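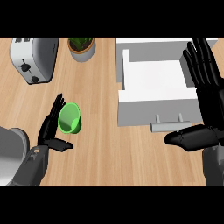
Nine Weeks, Two Hands, One Green Cup

The summer robotics club at Tandanmont starts before the doors are really open

11 August 2021

Eight-fifteen and the hallway lights are still off. Somebody has propped the lab door with a backpack. Inside, laptops, a box of store-brand donuts, a whiteboard with 57 written on it and underlined twice.

That is the number to beat. Fifty-seven clean runs out of a hundred on the kitchen task, set by the club's other team last Thrusday night and left on the board in green marker so nobody could miss it.

The kitchen task is what the Plovau Cup gives out this year to school clubs. All in simulation. Every team gets the same table, the same two black hands, the same furniture: toaster, plant, cup, white cabinet with a drawer in it. Cup goes in drawer, drawer gets shut. Small kids do it without looking. The club has been at it since the start of summer.

"The left hand is fine," one of the students tells me, mouth full. "The left hand is great. It's the thumb on the right."

The thumb, I learn, has eaten most of two weeks. The drawer handle is a silver bar and it sits low on the front. Come in too high and the fingers knock the cabinet. Too low and the thumb slides under the bar and drags on the table. So there is a long argument, which I walk in on the middle of, about whether you should hook the handle at all or just push on the flat front and hope.

Pushing is winning. For now.

Who they are

Tandanmont's club has no tryouts. You sign a sheet. Some have written code since middle school, some came for the air conditioning and stayed. They split into two teams in the first week and named them after the lab's two dead printers, Zernerar and Shehata. I am told this was funny at the time.

Zernerar drives the hands by keyboard, records the good runs, and trains on those. Slow, boring, lots of snacks. Shehata writes it all out by hand, step after step, wait times and all. Their file is 3,452 lines long and the students who wrote it will read you parts of it if you stand still.

Shehata owns the 57. Zernerar was at 54 when I got there and not happy.

Ten-thirty

A bad stretch. Zernerar's left hand keeps nudging the cup before it closes, and once the cup tips it rolls and the run is gone. Groans. Someone moves the start pose back a bit, someone else moves it forward again ten minutes later without telling anyone. Small fight. Donuts gone.

What I didn't expect is how much of it is just watching. Two students on one screen, chins on fists, run after run. Then one of them says "wait, go back" and they go back and look at a finger for a while.

They keep a notebook for this. Paper, spiral, coffee on the cover. Each bad run gets a line. Cup tipped. Cup tipped. Missed cup. Thumb. Thumb. Hit the toaster (how). Cup tipped. The coach, who teaches chemistry the rest of the year and mostly stays out of the way, says the notebook is the only thing she makes them do.

After lunch

Better. Zernerar closes the fingers later and slower and the tipping mostly stops. The drawer still sticks half shut on some runs. Shehata, across the room, has gone very quiet and is editing a file they swore yesterday was done.

I ask what happens if both teams get past the mark, as the club can only send one entry. Shrugs. One kid says they'll merge, her half for the cup, their half for the drawer. Her teammate looks at her like she has sold the house.

Entries close at the end of August. Nine students will have their names on whatever gets sent. They want a real drawer next year, a real cup, an arm if the school can find one used, and there's a price list taped up by the sink with most of it crossed out.

By four the new batch is going, a hundred runs, and no one is allowed to touch the mouse. The counter is at thirty-something when my ride shows up. They're still watching it when I leave, and somebody has erased the 57 allready.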